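May 20, 2026
By Margaux Leclerc

How Shared Lab Equipment Gets Booked at Gadville

Our group wanted to know why students in the Gadville science building wait so long for shared instruments when the booking sheet shows open hours. We picked this topic in October, after two of us lost most of a week waiting for a turn.

We read the paper booking sheets for one term and copied every entry into a spreadsheet. There were 404 bookings in all. We compared them with the sign-in log kept by the door. A booking with no matching sign-in was marked unused. If a person signed in late but still came, we counted the booking as used.

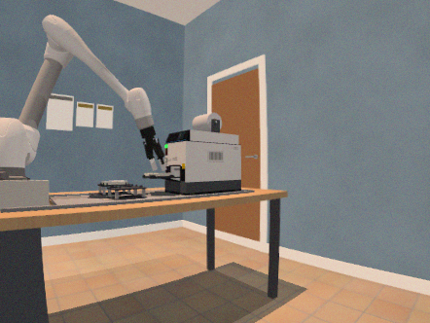
Benchtop instrument on a long table.

Of the 404 bookings, 62 were never used. Most of these were made more than 7 days ahead. Bookings made the day before were almost always kept. Morning slots were skipped more often than afternoon ones, and slots before a holiday were the worst.

We also talked to six students who use the lab often. Four said they book extra time in case a run goes wrong. One said she did not know a booking could be canceled. The last said he cancels by crossing out his name, but the sheet is hard to read by the end of the week – some lines have three names on them.

Lech Zieliński checked the spreadsheet against the paper copies a second time and found a few entries we had put under the wrong date. Those are fixed in the numbers given here.
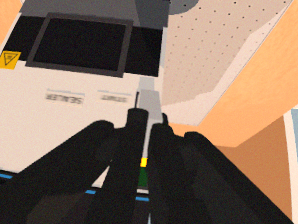 Black two-fingered gripper in front of a white machine with a label reading "SEALER".

I wrote the part on what could change. The students we talked to did not want a strict system. They wanted to see open time sooner. Our first idea was a fee for missed slots, but all six were against it and we dropped it.

We suggest a limit on how far ahead a slot can be booked, and a clear column for canceled time. A slot should also open up to others if the person has not signed in after half an hour. None of this needs new software.

There are limits to our work. The door log depends on people signing in, and some probably forget. We only looked at one building and one term. We would like to repeat the count next October with the new columns on the sheet, if the department agrees to print them.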